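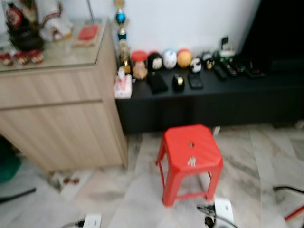 Annelore Seidel has been meaning to clear the top of the long black console for three years now, and she laughs when I bring it up. "Everything lands there," she says, pouring tea for us both. "The remotes, of course, and the tissues, and then somebody's phone — and after that you may as well give up!"

We are meant to be talking about keepsakes, and we do get to them, though it takes two cups. The trophy, she tells me, came home from Podow after a bowls weekend that she remembers mostly for the rain. It has lived between the two cabinets ever since. "Clyde wanted it higher up, where people would see it. I said people can see it perfectly well where it is, it's hardly a shy thing."

The ornaments on the wooden cabinet are another matter, and she dusts those herself, lifting each one off the glass and putting it back in its own spot. Does she ever move them about? "In October, when I do the big clean," she says, after some thought. "Then Juniper comes round and puts them all back the way they were."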